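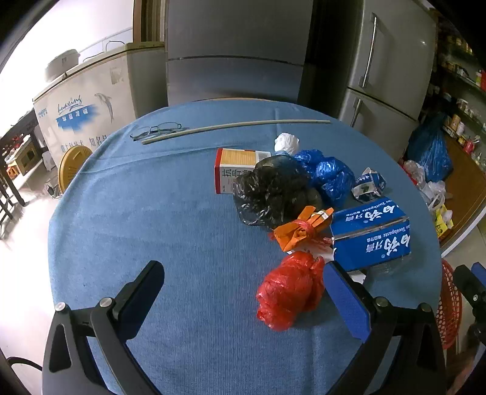 Page last changed: 16/07/2018

Mirier work package 3: perception and planning software
Progress report to Fistia, second reporting period
Prepared by Leonilde Moreira, Plornside

Status

The work package is on schedule apart from task 3.4 (replay on the arm), which will start one month late. Spending is within the agreed budget and no transfer between headings is requested. The two deliverables due in this period, the pose-tracking module and the segmentation tool, have been handed over. The grasp planner is in use internally but its interface is not yet stable and it should be regarded as a draft.

Task 3.1 Pose tracking of the hand-held gripper

The tracker estimates the position and orientation of the gripper from its own camera and the inertial unit. At the end of the last period it lost track whenever the operator turned quickly between the table and the floor. We traced most of the losses to two causes.

The first was a time offset between the image stream and the inertial stream. It had been treated as zero. When measured it came to 40 ms, and it was stable from one session to the next on the same unit. The offset is now a calibration parameter stored with each recording. Older recordings have been reprocessed with the measured value.

The second was the tracker's choice of image features. Ribbed cloth gives a large number of strong corners that all look alike, and the matcher was pairing points one or more ribs apart. The resulting pose error is small and consistent, so the existing outlier test did not catch it. Béla Dudás replaced the test with one that checks matches against the inertial prediction before they reach the optimiser, and limits how many features may be drawn from any one patch of the image. The gripper jaws are masked out at the same stage. The mask follows the measured jaw opening; the previous fixed mask either left the pads visible when open or removed too much of the table when closed.

Of 700 recordings made in homes up to the end of April, 502 now pass the tracking check from start to finish. The remainder are kept. Many of them fail only in a short stretch and would be usable if cut, but the cutting tool does not yet write correct timestamps for the second part (see Open issues).

Task 3.2 Segmentation of cluttered surfaces

The segmentation tool separates objects on a surface and proposes an outline for each. Performance on boxes is satisfactory, including boxes that are partly open or crushed. Thin plastic bags remain the hard case. A bag bunched into a ball has no fixed shape, and the network tends to split a knotted bag at the knot, giving the planner two objects where there is one. The opposite error occurs with glossy black bags, where highlights are lost against neighbouring items and the outline spreads.

We have added a merging step that joins adjacent regions of similar colour when the depth between them is continuous. It fixes most split bags. It also joins items which ought to stay apart, chiefly two bags of one colour lying side by side, and for that reason it is off by default for any surface where the operator has marked the items as separate. We do not expect to solve this by tuning thresholds. The plan for the next period is to use the start of the closing motion as a further cue: when the operator closes on an item, the parts that move together are labelled together, and that label is carried back to the earlier images.

Thin rigid items are a separate matter. Spectacle frames and long sticks were being dropped by the smoothing filter because they are only a few pixels wide at the far side of a table. The filter now works at full resolution. Processing is slower as a result, but it is done offline and the extra time is acceptable.

Task 3.3 Grasp planning

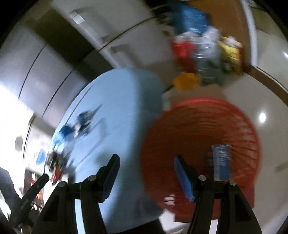 The planner runs at 12 Hz on the workstation and takes as input the outlines from task 3.2, the current jaw opening and the gripper pose. It returns a ranked list of grasps, each with an approach direction and a target opening. The ranking was previously based on jaw clearance alone. It now includes a term for what lies under and behind the item, which matters on a crowded table where a wide opening can catch a second object.

Placement is handled by the same code with the roles reversed. The receiving container is described by its rim and a depth, both taken from the images. Round containers with open ribs or slots gave trouble at first: floor seen through the openings was read as a gap in the wall, and the fitted rim came out as an arc with a piece missing. The fit now assumes a closed curve and treats openings below the rim as texture. The assumption is wrong for some dish racks and will need to be made optional.

Motion blur is the main limit on this task. While the gripper is travelling between table and container, several images in a row can be too smeared for either the outline or the rim to be found. The planner holds its last good estimate during this stretch and marks it as held. Consumers of the output must check the flag. Two of our own scripts did not, and have been corrected.

Strong light from windows or doors has a similar effect at one side of the image. Exposure is currently automatic. We tested a locked exposure and found it worse overall, as dark recesses under furniture were then lost completely. No change is proposed.

Task 3.4 Replay on the arm

Not started. The task depends on the Ledesma motion library, and the release we need changes how joint limits are declared. We chose to wait for that release and avoid writing the interface twice. Leonilde Moreira has agreed the new start date with the work package 4 lead. The delay does not affect the end date of the project.

Tooling

Recordings are now checked on upload. The check reports missing images, gaps in the inertial stream, a jaw reading that never changes, and calibration older than the unit's last repair. It takes less time than the upload itself. Before this, faults were found days later and the session could not always be repeated.

The viewer can show two recordings of one session side by side with a common clock. Labelling staff asked for keyboard stepping by single image, and it has been added.

Open issues

Cutting tool: timestamps are wrong after the first cut. Fix in progress, Béla Dudás.

Merging step: needs a test set of its own. The present one contains too few same-coloured bags to say anything useful.

Rim fit: closed-curve assumption to become a setting.

Documentation: the coordinate conventions page still describes the old camera mount. Anyone starting from it will get a mirrored pose. A warning has been placed at the top until it is rewritten.

Plans for the next period

Complete the motion cue for bags and measure it against the present merging step. Freeze the planner interface so that work package 4 can build on it. Begin task 3.4 once the library release is available, first with boxed items on a clear surface – bags will follow when the outlines are reliable enough.

We ask Fistia to confirm that the revised start date for task 3.4 can be recorded as a minor change.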